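Sunday 1st April

Clocks went forward last week and I'm still not right. Woke at 4, lay there listening to the gutter drip, then gave up and made toast. No April fools this year, unless you count the Veldale bus, which the timetable says runs on Sundays and which very much does not!

So I walked to Skiscombe instead, the long way round by the allotments (mud up to my ankles, wrong shoes, my own fault). Primroses all down the bank though, and the first lambs at Prudcombe farm -- tiny, wobbly, shouting their heads off. I stood at the gate far too long and got to Catarina's with frozen hands. She'd made soup and we talked about the choir trip until 2, mostly whether we can really sing the Portuguese one without embarrassing her in front of her aunt. 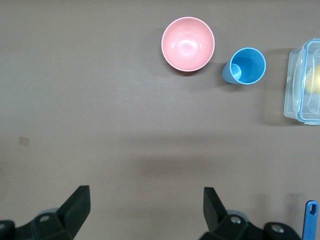 Shona rang in the evening and reckons we should drop the second verse altogether, as the altos have been guessing at it since March. Probably right. Bath now, then bed by 10 if I can manage it.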